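Teaching by demonstration (robotics)

Teaching by demonstration is a way of giving a robot a task by showing it the task instead of writing out each movement in code. A person moves the robot through the work, the machine records its joint positions and usually its camera views, and the recordings are then used to produce a program or to train a control model. Older names include "lead-through programming" and "playback programming".

Methods

In hand guiding, also called kinaesthetic teaching, the person takes hold of the arm and pushes it through the task. The motors are set to give way easily, so that little force is needed. It is simple to learn and is common in small workshops. Its drawbacks are that the person's hands may block the camera, and that guiding two arms at once is tiring.

In remote control, or teleoperation, the person works from a short distance. The controls may be a joystick, a handheld tracker or a smaller copy of the arm, known as a leader arm, whose joints are followed by the working arm. The camera view stays free of hands, but most systems give the operator little or no sense of touch.

Typical tasks

Picking up small objects and placing them in a container is often the first task taught. The objects are cheap, and the start and end of each attempt are easy to define. Trays and boxes with shallow rims are widely used, as are blocks of a single colour. Clear plastic is harder for cameras to judge than solid plastic, and shiny surfaces can produce glare.

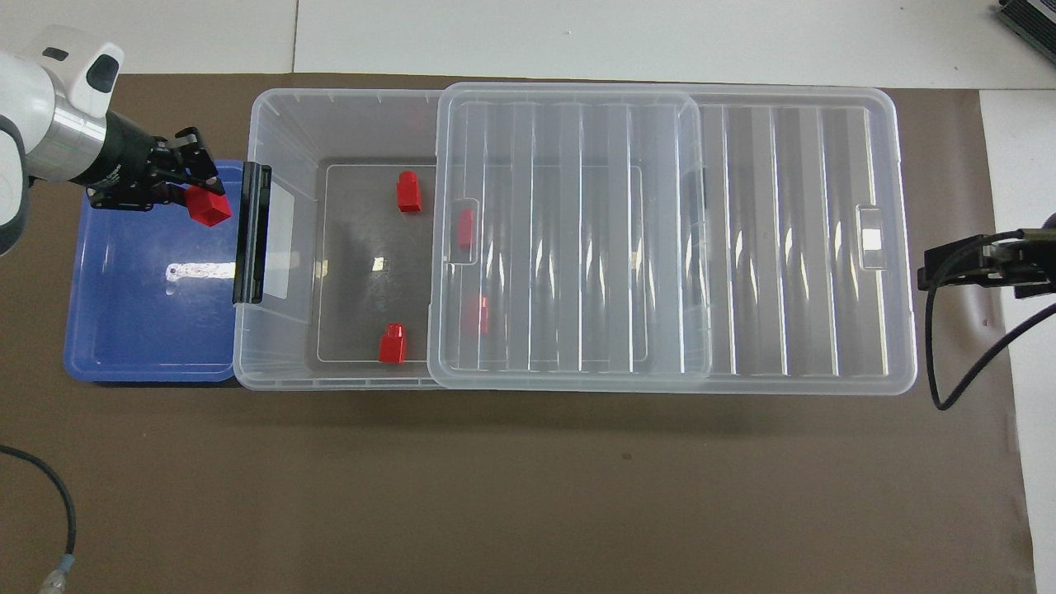

Marwa Mahrous has argued that block tasks are given too much weight, and that a model trained on them "learns the table and the lighting as much as it learns the job". Wael Ouazzani replied that a plain task makes faults in the recordings easier to find, and that harder objects can be added later.

Recording

One complete attempt is called an episode. The Jusasance collection, released on December 25, 2018, held 1188 episodes, of which 1062 were kept after checking. The rest were dropped for missing camera data or for long pauses by the operator. The 13 operators each had a practice period before their episodes were counted. A later set made at Ferkley used 100 episodes for each task.

Failed attempts are treated differently from one project to another. The Nerketti guidelines advise keeping those in which the operator drops an object and picks it up again, as they show the robot how to recover.

See also

Leader arm
Imitation learning
Pick and place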